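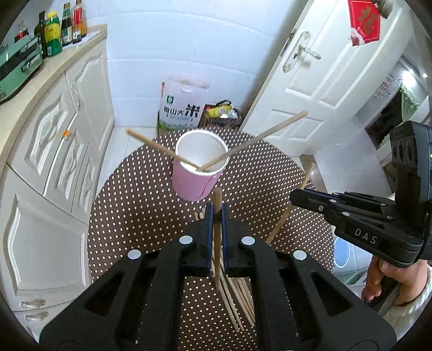 Chopsticks

Chopsticks are a pair of matching sticks used to pick up food, and I've been writing this entry in my head for years, ever since my friend Siham Shboul watched me chase a peanut across a plate and laughed until she had to sit down. They started out in China well over two thousand years ago, probably as cooking tools for reaching into hot pots. Eating with them came later – spoons did most of that job for a long while.

Names

The Chinese word is kuaizi, the Japanese is hashi, and in Korea you'll hear jeotgarak. The English word seems to come from pidgin, where "chop chop" meant quick. I love that, because quick is the last thing I was when I learned!

Regional styles

Chinese chopsticks tend to be long and thick with blunt ends, which makes sense if you're reaching for shared dishes in the middle of a big table. Japanese ones are usually shorter and come to a finer point (great for picking bones out of fish). Korean pairs are often metal and flat, and they're slippery until your fingers get used to them. Vietnamese ones are long too, and mostly wood or bamboo.

Cooking pairs are another thing entirely. Mine are 15 inches long and I use them for frying, turning noodles and getting toast out of the toaster (unplugged, please).

Holding them

The bottom stick stays still, resting in the crook of the thumb and against the ring finger. The top one moves, held more or less like a pencil. It took me almost 11 days of dinners before I stopped dropping things, and my cousin Marwan Atallah picked it up in one lunch – I'm still a bit sore about that.

Manners

Standing them upright in a bowl of rice is a bad idea in much of East Asia, since it looks like incense offered to the dead. Passing food from one pair to another is also avoided in Japan, for a similar reason tied to funerals. If there's a little rest by your plate, use it between bites.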